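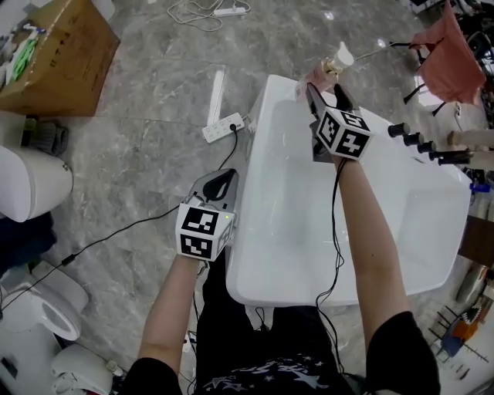

4.2 Site rules for hand-held gripper recording

Most published guidance on collecting manipulation data covers calibration, file formats and consent. It has far less to say about the floor. The Trelis checklist, which we used as our baseline, gives 19 items to the equipment and one line to the room: "the workspace should be tidy." We doubt that a line like this changes anyone's behavior. It names no person, no moment in the session and no test that could be failed.

Bathroom tasks are a hard case for such rules. The operator stands over the fixture with a gripper in each hand and has no hand left to move a cable or steady a bottle. Cables run from the grippers to the body or to the floor. In our setup (Fig. 3) a black cable loops down from the right gripper across the inside of the tub, a second one crosses the tile from the left gripper, and a power strip with a plug in it lies on the floor to the left of the tub. The Trelis wording would let two careful reviewers look at this and disagree on whether it passes. We tried it with our own reviewers and they did disagree.

Fig. 3. Two-handed recording at a bathtub. Both grippers carry printed marker cubes.

The Yao draft goes further and requires a clear radius around the operator. We are skeptical of this too. A radius is easy to write down and hard to keep in a shared hall, where other people work within sight of the station and fixtures are placed close together to save space. 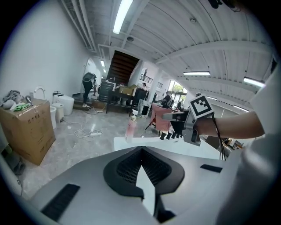
Distance also says little about the things that spoil a recording. A square marker on top of a gripper is of use only while a camera has it in view, and a forearm or a sleeve can block it at any distance from the nearest box. The draft treats tracking loss as a hardware fault. In our logs from the Kakavus site, reviewers put down 17 of 32 losses to the operator's own arm or clothing. The sample is small and we would not build a standard on it, but it does not support the draft's reading either.

We therefore replaced both texts with three rules that a second person can check before recording starts. Power strips stay on the side of the fixture away from the operator's feet. Gripper cables are clipped at the elbow, with enough slack for a full reach. Sleeves are worn close to the arm or rolled above it. The check is repeated every 15 episodes.

Whether this helps is an open question. Plumon reports fewer stoppages under a similar scheme, but its operators knew they were being scored, and the report gives no figures from before the change. Our own trial has the same weakness. We also saw the check signed without being done, mostly late in a session, and a written rule has no answer to that.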